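Workshop tips: moving and folding chairs when you record with a hand-held gripper kit

By Giuliana Ríos

In March our small workshop began to use the Semo kit from Flullevness, a pair of gripper bodies that you hold in the hands and use like a robot would use them. You do an everyday job, the kit records it, and later the recordings go to train an arm. I had it for 17 sessions before I wrote this page. The price we paid was 2180 for the pair with the case, and the service plan is extra. Readers asked me mostly about furniture, so I begin with chairs.

Clear the path first

A folding chair looks like an easy thing, but it has a wide swing when it opens. Push the office chairs back to the desks before you start, and walk the path one time with empty hands. Bags on the floor are the worst, after them come cables. If a cable must stay, put it along the wall and not across the boards.

Know where the finger goes

The finger of the gripper is long and you see it always in the middle of your view. In the beginning I aimed with the tip, and this was my mistake. Aim with the middle part and let the tip pass a little behind the thing you want to hold. On thin metal bars this helps a lot. On padded parts it is less important, but do not press so hard that the cushion folds.
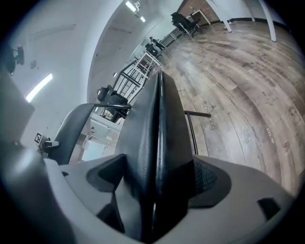 Finger of the gripper near a padded armrest, with the plank floor behind.

Come slowly to the chair, from the side which is open. If you come from above, the body of the gripper hides the part you are trying to catch. I also tried to come from below, and my wrist was not happy in the evening.

Keep the markers clean and free

Markers must be seen, so a sleeve that falls over one of them can spoil a whole recording. I wear short sleeves or I roll them up and fix them with a hair band. For dust use a dry, soft cloth. I used a kitchen spray once — please don't, it left a shine and I had to order a new print. Quispe sells the replacement prints in sheets and they delivered quickly, but the packing was weak and one corner came bent.

Folding, step by step

Stand with the feet apart, the chair in front of you.
One hand takes the top of the backrest, the other the front edge of the seat.
Lift a little before you fold, so the legs do not scratch the floor.
Bring the seat and the back together without hurry, and look at the hinge, not at your hands.
Put the chair down flat or lean it to a wall, then open your hands.
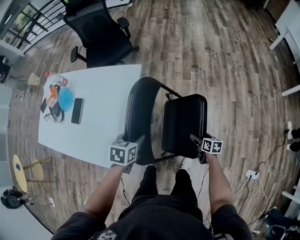

I advise to do the job some times with bare hands before you go to the grippers. You learn where the weight is, and every model of chair is different in this. The light ones jump when the hinge lets go. With the heavy ones you will feel your back after the tenth time, so change the person or change the task.

What I like and what I don't

The Semo is well balanced and my hands did not get tired before the end of the morning. The pad in the housing stays in its place. Against it I must say that the manual is short, and the part about charging is only in the online version. I compared it with the Iton, which a friend lent me for a weekend. The Iton is lighter, but its grip is too narrow for a thick armrest, and for furniture I would not choose it.

The service plan includes one check in the year and a line for questions. I wrote two times. The first answer came in the same afternoon, the second I had to ask again.

Storage

Put the grippers in the case with the fingers up. Nothing heavy on top. Our case holds also the charger and a roll of tape, if you put the tape in first.

Next month I will write about drawers and cupboard doors, which are more difficult than chairs.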